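When the Grip Lets Go: Lessons From a Table-Setting Trial

The Druver project began with a modest goal: to teach machines to set and clear a table. Its operators at Irnau guide hand-held grippers through ordinary household tasks, and the recorded motions are later used to train robot arms. By November, the team had logged 660 sessions and was preparing to move to a second site in Fallirmont.

Then dishes began to fall. Operators reported that plates slid out of the fingers during the lift, although the grip force readings remained normal. In one session, a dish broke at the edge of a table and an operator suffered a minor cut to the hand. Work was suspended the same afternoon. 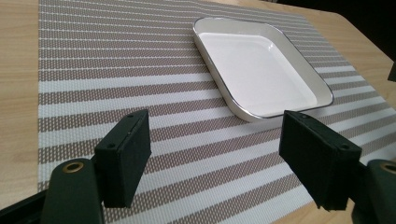 A white square dish on a striped placemat, ahead of the black finger pads of a hand-held gripper.

Schnyder, the firm that maintains the equipment, traced the fault to the finger pads. The pads had been approved for 400 lifts before replacement, a figure based on tests with cardboard boxes. With glazed dishes, grip declined noticeably after 200. The force sensor measured how hard the fingers pressed and gave no warning that the surface had begun to slip.

Two changes are now in effect. Pads are replaced at the lower limit, and operators wear cut-resistant gloves whenever breakable items are handled. Recordings made with worn pads have been set aside for review. The move to Fallirmont will proceed once that review is complete.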